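### 3.2 Materials and sorting task

The sorting station was kept as plain as we could make it. Small items were placed on a table with a grid-patterned surface, and the goal container was an open plastic tub with a raised rim. Lam had used deeper bins in the Rostlow pilot, but people there often dropped items from a height and the items bounced out again. We therefore chose a tub that could be filled with the hand close to the rim. Figure 2 shows a small white ball and the olive-green tub on the white tabletop.
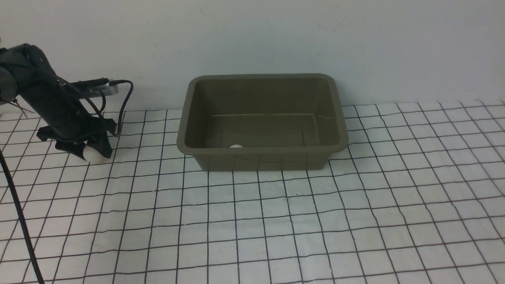 **Figure 2.** Ball and tub at the sorting station.

Each session had 13 placements, and a placement was scored as complete when the item came to rest inside the tub. Items that touched the rim and fell back onto the table were scored as misses and were not repeated. The tub stayed in one position for the whole session. Between sessions it was moved by a whole number of grid squares, following the order drawn up by Kazmi before the study began.

In total we logged 2699 placements, of which 461 were misses. Seven sessions were left out because the starting position of the tub had not been written down. Misses were coded by the side of the rim that was touched, using the Kashyap sheet with one added column for corners. Results by side are given in Section 4.1.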